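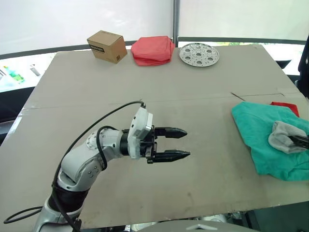

Setting up the two-arm sock cell after a finger change

Applies to the Skollwood bench with the Furkau controller. Allow 53 minutes if the board is still good, longer if you have to replace it. Do the steps in order. The grip settings depend on the table height, so a change to the board means starting again from step 1.

What you need

A 2.5 mm hex key, a lint brush, isopropyl alcohol and a cloth, a steel rule, the finger gauge from the Idovau kit, and two light grey ankle socks that have been washed at least once. New socks are stiffer and give you a grip setting that is too tight.

1. Board and seams

Power down both arms and press the brakes home. Run your hand along each seam in the table covering. If one edge stands proud, lift that panel, scrape off the old tape and lay it again. A raised seam catches the fingertip on a low approach, and the controller reports it as a collision with no further detail. Scuffs can stay. Brush off loose fibres and any bits of wire.

2. Fingers

Fit the fingers one arm at a time. Tighten the screws finger tight, close the jaw on the gauge, then tighten fully while it is closed. Open and close it five times. The tips should meet along their whole length. If they meet only at the point, slacken both screws and start again. Clean the pads with alcohol and let them dry.

3. Cables

Move each arm by hand to its furthest reach across the table and back to its park position. The wrist cable needs enough slack to form a loop at full reach, and the loop must stay on the outer side of the elbow. Refasten the ties if it doesn't. Check that the plug on top of the wrist is pushed right in, as it can feel seated when it is only half way.

4. Stretch test

Power up, home both arms and load the program called HOLD2. Put one sock flat near the front of the table and hand the other to the left gripper. The right arm comes over and takes the free end, then the two draw apart at the slow setting.

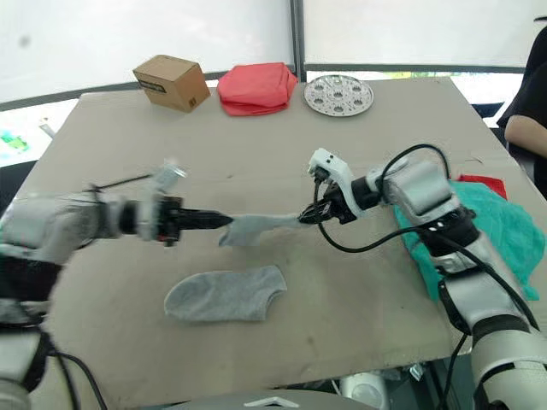

Houda Abdelaziz adds that the stretch distance should be set with the force limit at 44 and left there, and that anyone who raises the limit to stop a slip is hiding a badly fitted finger.

Stop the program when the sock is nearly straight. Read the separation off the pendant and save it as the stretch value. A twist in the fabric doesn't matter at this stage. If the sock comes out of one side, go back to step 2 for that arm only. If it comes out of both, the pads probably still have alcohol or lint on them.

5. Pinch height

Lay a sock on the board with a soft fold in it and bring one gripper down over the fold with the wrist view open on the second screen. Lower it in single steps until the tips just touch the board, then go back up two. Close the jaw. You want a small tuft of fabric between the fingers and no scraping sound. Save the height. Repeat with the other arm, which will have its own value. 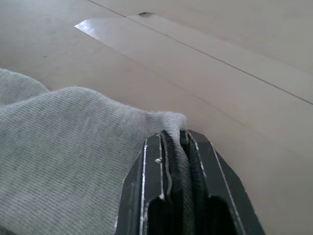 Sunita Shakya: On ribbed socks I go up three steps instead of two. With two I kept getting both layers on the left arm, and the unfold step failed every time.

Three steps is fine for ribbed stock. Write it in the log under the arm number so the next shift doesn't put it back to two.

6. Soak run

Set the cycle count to 300 and leave the speed at 67 per cent. Look in on it from time to time during the first part of the run and listen for ticking at the wrist, which usually means a cable tie is touching the housing. When the run ends, check the finger screws again and brush the pads.

Copy the saved values to the Abdel Hamid folder on the shared drive. The old values go in the subfolder marked with the month. Do not overwrite them.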